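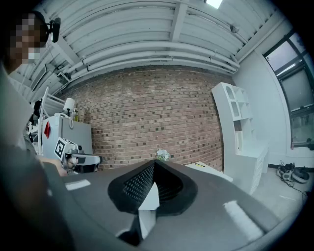 White cabinet and shelves against a brick wall – how do I stop the corner from looking so hard?

Posted by Dilruba Kanagaratnam

Hello to all. I hope this is the right section for my question, I was not sure if it should go to Walls or to Furniture.

In our work room there is a wall of red-brown brick with some darker bricks in between, so it is a little speckled. In front of it I have a white cabinet with a flat top, where the desk lamp stands, and on the right side is a white shelving unit. I like the brick very much and I do not want to paint it. But the white furniture together with the brick gives a strong contrast, and in the evening, when only the lamp is on, the wall becomes very dark and the cabinet is shining like a refrigerator.

The lamp is also white, with a rounded shade. The bulb in it is 538 lumens, this is what was printed on the box. I bought it in December and never changed it.

My thoughts until now:

I could buy a wooden top for the cabinet. Ikex has one that could fit, but it is 17 inches deep and I must still measure if this is enough.

I could hang something on the brick, but I am afraid to drill in it. The landlord allows holes, only he wants that they are closed again when we move out. I do not know how one closes a hole in brick so that it is not seen.

I could change the lamp or put a second one on the shelves.

What would you do first? I do not have a big budget, and I would prefer to not buy new furniture. Thank you in advance for your answers, and please excuse my English.

3 replies

mortar_and_tea

Start with the light. A white front in front of a dark wall will always jump out if the only light falls on the cabinet. Put a small lamp on the shelving unit, as far back as it goes, and turn it so that it lights the brick and not the room. Brick looks very nice when the light comes from the side, you see all the little shadows in the joints.

Look at the color of the bulb too, it should be written on the base. You want something between 2,000 and 3,000 kelvin for the evening. If yours is 4,000 or more, then this is your refrigerator. A warm bulb costs very little and you can try it the same day.

About the drilling: drill in the mortar joint and leave the brick itself alone. When you move out, you fill the hole with a bit of mortar in a matching color and press it in flat with a small stick. Mix the color a bit darker than you think, it dries lighter. A hole in the face of a brick is much harder to hide. One warning – old mortar can be soft and crumbly, and then a plug does not hold anything heavy. Try one hole low down behind the cabinet first. For a light picture it is mostly fine.

Jurić

just paint the wall white, we did it and never looked back. one weekend of work

Dilruba Kanagaratnam

Thank you both! Painting is not possible for me, as I wrote, and I think it would also make me sad.

I looked at the bulb now and it says 4,000, so mortar_and_tea was right. I will get a warmer one. Is it important that it has the same brightness, or may I go lower? I sometimes read papers there.

lowshelf32

If you read at it, stay near the brightness you have. Going lower is nice for the mood but your eyes will complain.

For the cabinet top I would not order anything before you have tried a cheap thing. Take a piece of cloth or felt in a rust or dark green color, lay it over the top and let it hang down one hand at the side. Leave it for a week. If you like it, then think about wood. I had a wooden top on a similar white cabinet, oiled oak, and it did help, but it also collected every ring from every cup. Measure the depth with the doors closed and add a little for the overhang in front. And check if the wall behind is straight. With brick there is often a gap at the back where pens fall down, ask me how I know.

On the shelves you can do a lot with what you already own. Put the things with warm colors at eye height, books with brown or red backs, a basket, a clay pot if you have one, and move the white and gray boxes to the bottom. Leave one or two places without a back so the brick can be seen through, if your shelf is open behind. Mine was not, I had to unscrew the back panel, and after this it was wobbling until I fixed it with two angle brackets.

Clean the brick also before you do anything else. Vacuum with the soft brush, from top to bottom. No water with soap, it can leave white marks.

Dilruba Kanagaratnam

The cloth is a good idea, I have an old tablecloth in dark green that I can cut. I will vacuum the wall tomorrow and write again when the new bulb is in.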